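Walking route to work feels twice as long on the way home, anyone else?

Last updated: February

So I started walking to work this winter instead of taking the bus, and I have a question that sounds silly but it's driving me a little nuts. I live off Pacheco Street and work near the old Lemard building. My phone says it's 2 miles each way, same sidewalks, same crossings. Going in, I barely notice it. Coming home I swear it takes forever, and my shins hurt for the last stretch, right where you come along the side of the building with the flagpole. 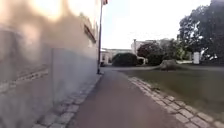 I'm 800 steps or so from my door at that point and I want to sit down on the curb. I've got decent shoes (a pair of trail ones, bought last fall) and I carry a backpack with a laptop and my lunch stuff. I walk at 8 in the morning and leave at 5. I'm not really out of shape, I garden and I bike on weekends when it's nice. Is this a shoe thing, a backpack thing, or am I just tired? I'd like to keep it up because I sleep so much better now, and I really don't miss that bus!

3 replies

Reply 1
Stretch more.

Reply 2
I had the same thing when I switched from driving. For me it was the shoes. Trail shoes are great on dirt but a lot of them are pretty stiff, and on pavement all day long my shins let me know about it. I went to a plain road walking shoe and it got better in a couple of weeks. Also look at how you walk when you're in a hurry to get home. I was taking these huge steps and slamming my heels down. Shorter steps, a bit quicker, felt goofy for a few days and then I forgot I was doing it.

The other thing is the backpack. Weigh it! Mine was 13 pounds, mostly a charger I never used, a full water bottle and a library book I'd finished back before the holidays. I leave the charger at work now. And wear both straps, I know, I know, but I was a one-shoulder person for years.

If the pain is in one exact spot, or it hurts when you press on the bone, or it's still there when you're resting, take a break and get it looked at. Mine was a dull ache all along the front and it went away once I sat down.

As for it feeling longer, try going home a different way. I cut over to the wide path behind Prerkico and it's a little farther on the map but I don't mind it nearly as much, no lights to wait at and hardly any curbs. 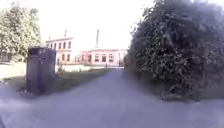

Jiro wrote in to say the going-home part is mostly hunger. Eat something at 4, a banana or some crackers, and the walk shrinks. I tried it after reading that and I have to admit it helped, though I'd still start with the shoes.

Reply 3
Is your route uphill on the way back? Mine is, and it took me a whole year to notice because it's so gradual. Shins hate that. You could take the bus home a couple of days a week and walk in on all of them, then add the walks home back one at a time. I did that after a bad ankle and never got sore again, well, except the time I wore boots.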